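Plurnex 26 bathroom fan, six weeks in

The Plurnex 26 replaced a failed Urkent unit in a windowless bathroom. Fit was direct, apart from one duct collar that needed foil tape. I logged humidity every 6 minutes, 1473 readings in all.
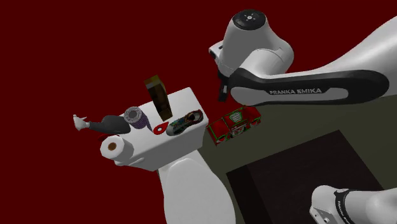

White table with household objects on top.

After a shower, levels fell to baseline faster than with the Urkent – same duct, same door gap. Noise is a low hum with no rattle at full speed.

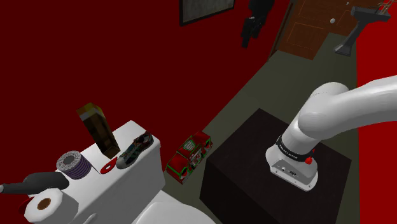
The timer is the weak point. It resets after a power cut, and the manual doesn't mention it. Four stars.

Mekdes Abdella, Elteldale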